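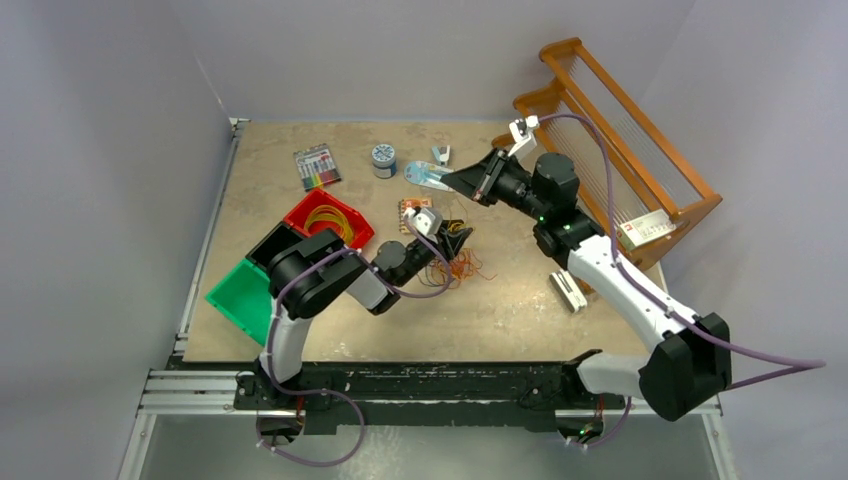

Hukatgate started with a tangle. We were trying to get two arms to pick up a loose bundle of wire and put it away, and every method we knew treated the bundle like a block with a handle. Wire has no handle. It slides, it springs back, it grabs its neighbors. We got hooked on that problem, and we've been working on it ever since!

Today we are a small research company with 5 people on the bench side and 3 who write the training code (most of us end up doing both by the end of a week). We build control methods for soft, stringy, floppy things — wire, cord, rubber bands, thread — the stuff that fills real workshops and still gets sorted by hand.

Our main method is called Trotau. A person guides both arms through a task, and the model learns from those runs which part of a tangle to go for next. It doesn't try to map every loop. It looks for a place where a small pull is likely to tell it something, makes the pull, looks again, and then decides. We love this idea because it's so close to what people do with a knotted necklace.

The first version learned from 578 guided runs. It did well on short pieces and badly on long ones, mostly when a strand ran behind a finger and the wrist view lost it. The second version, Salehi, compares the wrist view with the fixed view before each grasp, and it gives up on a bad grasp much sooner. Long strands are still hard. We have a whole wall of notes on them.
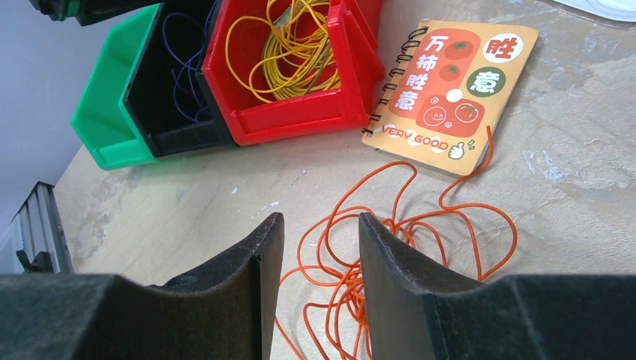

How we work

We keep the table messy on purpose. Wire shares the space with bins, stationery and whatever else a person might leave lying around, and we change the layout between runs so the model can't just memorize where things are.

We write up failed runs along with the good ones, and we read them together every morning at 9:30, coffee in hand. Some of our best ideas have come from a grasp that went wrong in a new way.

Our home is the old Wekton building, a brick workshop put up in 1941. The windows rattle and the freight elevator is slow, but the floors are solid and the north room gets wonderful light until late afternoon.

Visits

Students and other labs are welcome. Write to us a couple of weeks ahead, and bring a kind of cord we haven't tried yet!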